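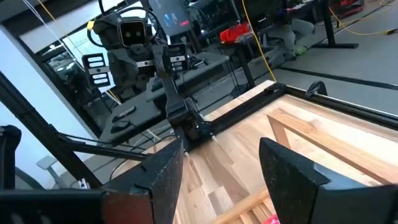

Wrist camera view of the Tindon cell, with the open gripper over the wooden tabletop and the second arm at the table's edge.

The Tindon cell is a tabletop robot station with two arms, designed by Edmund Kurek at the Orka workshop in Lotora. It is used for handling small household and wooden objects, and it is best known among builders of similar stations for its maintenance routine, a wonderfully practical piece of shop writing that has been copied, shortened and argued over ever since it was first shared. The current version of the routine is dated 05/08/2020 and is mostly the work of Kyriaki Rallis, who took over care of the cell from Kurek.

Layout

The work surface is a light wooden tabletop made of joined strips. Black metal rails run along its border and meet at a corner fitting, and they give the cell its fixed reference: every measurement in the setup notes starts from that corner. The arms stand at the edge of the table, which leaves the middle of the surface free for work. Cameras ride on the arms themselves, close to the gripper, so the view moves with the hand.

Kurek's first layout put both arms on a separate stand. It shook. Moving them onto the table meant that table and arms at least shook together, and the difference was large enough that the stand was taken apart the same November.

Gripper fingers

Each gripper has two fingers with replaceable black tips. The tips do the hard work in this cell, and they show it: speckling on the faces and chipping along the edges are normal in a pair that has seen regular use. Rallis's rule is that chips on the outer edge can be ignored, while a chip that reaches the gripping face means a new tip. Tips are always changed in pairs. A fresh tip against a worn one closes slightly off center, and the arm will then nudge small parts sideways just before it grips them, a fault that can eat up a whole afternoon!

The seam between tip and mount deserves a look too. Dust packs into it and lifts the tip by a hair. A dry brush clears it. The tips are inspected every 200 cycles and replaced at 3000 even if they still look good.

Cables

Cabling is the part of the routine people enjoy least and learn the most from. Cables on the moving arms are left in open loops near the camera, large enough that the wrist can turn all the way in both directions without pulling. To check them, the arm is powered down and moved slowly by hand through its full reach. Any loop that goes tight is let out, then checked again from the other side.

Camera alignment

The camera is checked after any work on the wrist, including a simple tip change. With the gripper open, both tips should show in the lower part of the picture with a clear gap between them. The arm is then sent to seven marked points on the tabletop, beginning at the rail corner, and the error at each is written in the log. Small errors at every point usually come from the camera bracket. An error at one point only is more often a marker that has been bumped.

Restarting

After a repair the cell runs at low speed with nothing in the gripper, then with a soft block, and only then with real parts. Rallis also asks for a 24 hour wait after the rail fittings have been retightened, followed by one more check of the corner. Kurek thought this was too careful and said so in the margin of the log. His note is still there, with her reply under it.

Related setups

The Kourkoulas cell, built later at the same workshop, uses the same finger tips and the same log sheets but has a single arm. Its routine leaves out the points that apply to paired arms and keeps the rest word for word.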